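How to look after a lidded keepsake box with a printed picture on top
Guides » Home » Storage and small things
Updated 2024-09-02

Printed card boxes are sold in most gift shops and they get used for everything: letters, photographs, buttons, chargers. The body is usually a plain dark colour and the lid carries a picture, often a famous painting. The lid is the part that wears first. It rubs along the rim, the corners go soft and after a few years the picture looks tired while the rest of the box is still sound.

This guide covers cleaning the lid, touching up the rim, flattening a lid that has bowed and packing the box so it lasts. It is meant for paper-covered card with a loose lid. If yours has a hinge or a metal catch, the cleaning part still applies but leave the rest.

What you need

A soft dry brush (a clean make-up brush will do)
A white vinyl eraser
Two lint-free cloths
A soft pencil or a fine pen in the colour of the rim
PVA glue and a cocktail stick
Baking paper
A few heavy books
A pack of small silica gel sachets

I use Drudport glue, which dries clear and stays slightly flexible. Any ordinary PVA is fine.

Choose where to work

Pick a hard, smooth surface with daylight from one side. Light coming across the lid shows up scuffs that you will miss under a ceiling lamp. Wipe the surface first and let it dry completely. Card draws up water from a damp worktop very quickly, and the bottom edge will swell.

Empty the box. Put the contents on a tray in the order they came out, if the order matters to you.

Step 1. Check the rim before anything else

Look along the front edge of the lid, where the picture folds over or stops. That edge gets the most handling. On dark boxes the wear shows as pale marks. Run a fingertip along it gently. If you feel loose paper, glue it (step 3) before you brush or rub anything, or you will lift more.

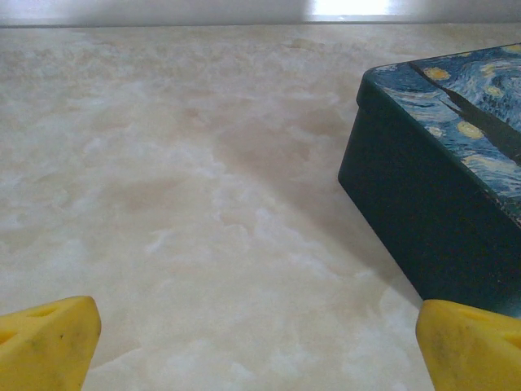
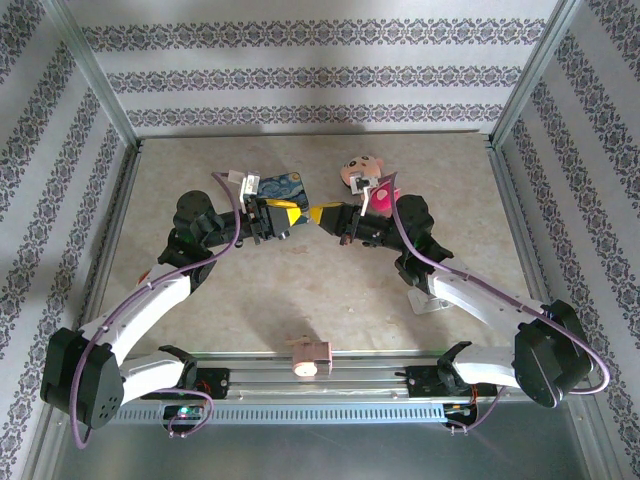
Vaida Mägi

Step 2. Clean the lid

Brush from the middle of the picture outwards, turning the lid as you go. Do the sides next, then under the overhang, where dust collects.

Try the eraser on an inside corner. If no colour comes off, use it very lightly on greasy marks, in one direction only. Stop if the shine changes. Swirling designs with a lot of dark blue, Starry Night being the common one, show dull patches easily, so keep well clear of the large dark shapes unless they are really dirty.

Do not use water, spray polish or baby wipes. A barely damp cloth is safe on a laminated lid, but many lids only look laminated.

Step 3. Glue any lifted paper

Pick up a small amount of PVA on the cocktail stick and slide it under the flap. Press down with a piece of baking paper and hold for a minute. Wipe away anything that squeezes out. Leave it for an hour with a book on top.

Step 4. Touch up the scuffs

Work on the rim only. Start with a colour lighter than you think you need and build it up. Black is too harsh on a dark green or teal box. I mix the two pencils in the Adwood set that come closest, then rub the line with a dry cloth to take the edge off it.

Leave the picture itself alone. Retouched paint swirls never match.

Step 5. Flatten a bowed lid

Put the lid upside down on baking paper. Cut a piece of thick card to fit inside it, then stack books on the card until the top lies flat. Leave overnight. A second night may be needed. Damp and steam are sometimes suggested for this, and both can lift the print.

Step 6. Repack

Heavy things go at the bottom and the lid should close without pressing. If it rides up, take something out. My letters box holds 600 sheets when they are flat and fewer once there are envelopes. One silica sachet in a corner is enough; change it every May or whenever you remember.

Loose cards and prints should stand upright with a sheet of plain paper between them. Laid flat in a pile, glossy ones can stick together.

Storing the box

Keep it out of direct sun and away from radiators. Blues hold up fairly well but yellows fade. Do not stack more than two, and put the larger one underneath.

If the lid is past saving, measure the outside of the body and add three millimetres each way for the new one.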